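Frequently asked questions: Jatus audio serials

By the Jatus listener desk
Updated November
Filed under: Audiobooks / Crime & Mystery / Help

What is Jatus?

Jatus is a listening club for crime fiction. We record long detective novels and release them in parts, one part a night, at 9 pm UK time. Once a book has finished its run, the whole recording stays in the library and you can play it straight through.

How many books are in the library?

There are 354 finished titles at the moment, made up of 1,052 separate parts that belong to series and a smaller number of one-off stories. New books are added when their nightly run ends. A few leave each year when our licence for them runs out, and we mark those with a clock symbol for the last month.

Where should I start with the Skaltska books?

Start with the first one, The Ferry Clerk. Skaltska is a harbour inspector, and each case can be followed without the others, but her home life carries on from book to book and the fourth gives away the ending of the second. The short stories can be heard at any point. They are set before the novels and were written after them.

Are the recordings abridged?

Most are complete. We have 10 abridged titles, all of them older recordings that came to us with the Jimex catalogue. The word "abridged" is shown under the title, next to the running time. We don't cut anything from the books we record ourselves.

Why do two versions of the same book have different running times?

Usually there are two narrators, and one reads faster. The Jimex recordings also have music between chapters, which adds several minutes to a long book. If both versions are marked complete, the words are the same.

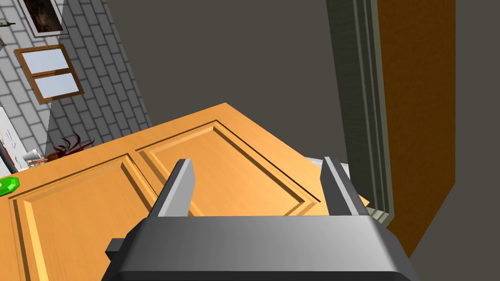 Can I change the reading speed?

Yes. Open the player, press the number at the bottom left and pick anything from half speed to double. The player remembers your choice for each book separately, so a slow setting for one narrator won't carry over to the next. Speeds above one and a half make the accents in the Feng stories hard to follow, and we've had a fair number of messages asking whether the sound files were faulty. They are fine at normal speed.

Who is Feng?

Feng is the retired locksmith in our own series of original stories, written for listening and not available in print. Each one lasts under an hour. There is no fixed order except for the three parts of The Long Landing, which should be heard together.

Can I listen without an internet connection?

You can download up to five books at a time to a phone or tablet. Downloads don't work in a web browser. If a book leaves the library while it is on your device, it will stop playing on the date shown in your downloads list.

I lost my place. Can I get it back?

Press History in the player menu. It lists the last places you stopped, with the newest first. If you fell asleep and the book carried on, look for the entry closest to when you last remember listening. The sleep timer can be set to stop at the end of a chapter.

Do you have transcripts?

We have transcripts for the 215 titles where the publisher has agreed to it, and for every Feng story. The link is on the book's page, under the cast list. Transcripts open as plain pages and can be read with a screen reader.

Are the books suitable for children?

Most are written for adults. Each page carries a short note about violence, strong language and anything else a parent might want to know. We don't have separate accounts for children, but you can hide adult titles in Settings with a four-digit code.

Can I suggest a book?

Please do, using the form on the Requests page. Give the title and the author, and say if you have a particular edition in mind. We read all of them but can't reply to each one, and getting the rights can take over a year. Books already recorded by another publisher are the hardest to get.

How do I cancel?

Go to Account, then Membership, then Cancel. You can keep listening until the end of the month you have paid for. Your history and bookmarks are kept for a year in case you come back, or you can ask us to delete them sooner by ticking the box on the same page.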